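Two new hands for the sorting cell at Sonine

Wednesday, November 8, 2023

I stopped by the Sonine shop in Clarkberg this week, and I picked a good day, with the two-handed sorting cell getting its regular going-over! Ratree Khamphan, who looks after it, had swapped the left hand that morning (19 screws, she told me, and every one of them tiny) and was checking both sides before letting it loose on the table again.

She starts with the wrists. The cable there needs enough slack to turn freely, and then she runs each finger open and shut, 41 cycles a side.

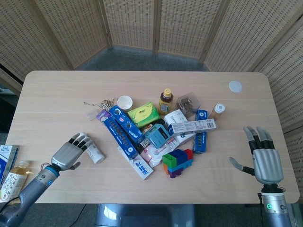 Both hands over the test pile at Sonine, with toy blocks in among the boxes and bottles.

The pile is messy on purpose. Small bottles lying on their sides are the hardest, Khamphan says, and if the thumb is even slightly out of line they roll away.

The hands get this treatment after more than 1,000 picks, and the old left one is off to Puvside for new finger joints. She expects it back in April, which seems like a long wait to me, but she has a spare.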